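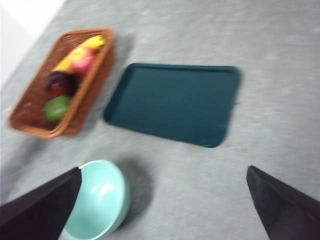

The Five-Day Fruit Cure

Every office I have worked in has gone through a fruit phase. It starts with a memo about energy. Then a delivery van turns up, and for a few weeks people eat a pear in front of their boss.

Stollutia, a subscription service run by Cledwyn Yorath, charges $209 a month to keep a mid-sized office in bananas, apples and whatever else is going. Its brochure promises "up to 19 percent fewer afternoon slumps." I asked Yorath how you measure a slump. He said customers had filled in a survey. I asked how many customers, and he offered to get back to me. That was in April.

I have nothing against fruit. I eat it. What I doubt is that a banana at 3 p.m. does much for a person who slept five hours and has a call with Denver at six. The research the wellness firms like to wave around mostly asks people how they feel, right after giving them something free. Most of us feel fine right after getting something free.

Heledd James ran the benefits desk at Pradon, an insurance office with 586 employees, when it signed up with a rival outfit called Jelora. "The complaints about tiredness didn't go down," she told me. "We got new ones about fruit flies." Pradon dropped the plan after 2 quarters and used the money to let the phone staff start half an hour later. She says sick days fell that winter, though she admits it was also a mild flu season, and I'm glad she does, because Yorath wouldn't have.

Rhodri Landeg, who sells Jelora plans, thinks I'm missing the point. Fruit shows people they're valued, he says. Maybe so. I put that to a claims clerk on her way out of the building one Wednesday evening, and she asked whether being valued came with parking.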